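Stelon Mando 2
Consola de teleoperación para enseñar agarres a brazos industriales

Stelon Mando sirve para enseñar a un brazo a coger cosas sin escribir código. Usted lleva la pinza a distancia, el sistema graba el recorrido y el brazo lo repite con una fidelidad a veces incómoda: si duda usted encima de una bolsa arrugada, dudará él también.

Recomendamos empezar por un cajón metálico con pocas piezas, bloques rígidos y algún envase transparente. Los bloques dan moral. Los envases transparentes la quitan. 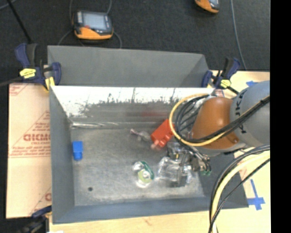
Qué incluye
Consola con pantalla y pulsador de parada
Licencia de grabación para 2 brazos
Memoria para 480 demostraciones
Manual de Homa Ranjbar, 151 páginas, con un capítulo entero sobre cables

No incluye
Brazo, pinza, cajones, sargentos ni paciencia.

Precio y entrega
1854 € sin IVA. Referencia Ambaye. Los pedidos posteriores al 1 de noviembre de 2020 salen en diciembre desde el almacén de Brestden.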